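Chapter 4
Clear Surfaces and What They Are Worth

Household manuals are fond of the clear surface. Empty the worktop, they promise, and the rest of the room will follow. This chapter treats the claim with some suspicion. A bare surface proves that things have been moved. It says little about where they went, and a drawer that no longer shuts is a poor sort of progress.

The Stistton survey, which we shall use throughout, asked 320 households how they tidied. Many said they "cleared the top first". Few could say what they did second. Its authors took the first answer as a sign of good habits; we are less sure.

Before reading on, choose one surface at home and note what usually lives there. Pale, plain tops are the most flattering, and the quickest to look bare.
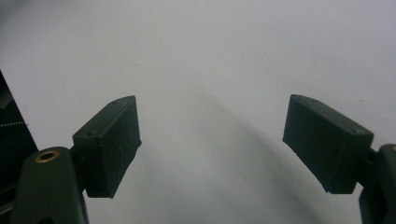

Yabsira Nigatu objects that this is too harsh: a clear top gives you somewhere to work, and sorting the drawer can wait until there is room to empty it. The point is fair as far as it goes. Section 4.1 asks how long the drawer is usually left waiting.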